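Huaranga Household Manipulation Data
Interim progress report, work package 2
Reporting period: April to July
Prepared by the collection team, Notley site

1. Status against plan

The target for the period was 900 accepted demonstrations across the container tasks. At the end of July, 600 had passed review and were in the Pranine store. The shortfall is confined to tasks involving soft containers. Rigid boxes and trays were completed in June and are closed.

Collection ran on one station until mid May and on two from then on. The second station took longer to bring up than planned because the hand-eye calibration would not hold overnight. The cause was a mounting plate that had not been tightened to specification. Demonstrations recorded before the fault was found have been withdrawn and are not counted in the total above.

2. Soft container tasks

The handbag set is the largest single item outstanding. Each episode starts with the bag open and the operator guiding the arm through one retrieval or one placement. Operators work from a printed card giving the goal state only. The path is left to them, as agreed at the last review, so that the set contains a spread of approaches.

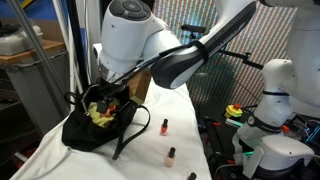

Failure rates on soft containers remain higher than on any other task family. In the first review batch 63 episodes were rejected, most of them for contact with the rim of the bag during entry. An unsupported bag changes shape between attempts, and a start pose that was safe in one episode can be too low in the next. The black bag now in use shows this well: the side sags outward at the lower corner, and the long strap lies over the cloth where an arm or a placed item can catch it. We have added strap position to the list of conditions varied between episodes. Contents such as the yellow cloth cause a separate problem, in that fabric and bag lining are hard to tell apart in the depth data once the gripper is inside the opening. Small upright items set out beside the bag, including nail polish bottles, are logged individually so that knocks can be labelled.

The entry height was raised in the operator guidance in June. Rim contact has fallen since, though the sample is too small to report a rate.

3. Review and labelling

Every episode is checked by a second person before acceptance. Segment labels (approach, entry, grasp, withdrawal, release) are applied in the Drunance tool. Agreement between reviewers is good on all segments except entry, where the start of the segment was loosely defined. The definition has been rewritten as the first point at which any part of the gripper is below the rim. Earlier episodes will be relabelled in August.

Failed grasps followed by a successful second attempt are kept and flagged. The training group at Pranine has asked for more of these.

4. Issues

Wear on the gripper tips was higher than budgeted. Replacements have been ordered from the consumables line and no further funds are requested.

Storage use is within the allocation. Transfer to Pranine is done overnight and has failed twice, both times without loss of data.

5. Next period

Complete the handbag set and begin drawstring bags. Introduce 10 new object types, chosen with the training group. Deliver the first full release of the soft container data, with the revised labels, by the end of October.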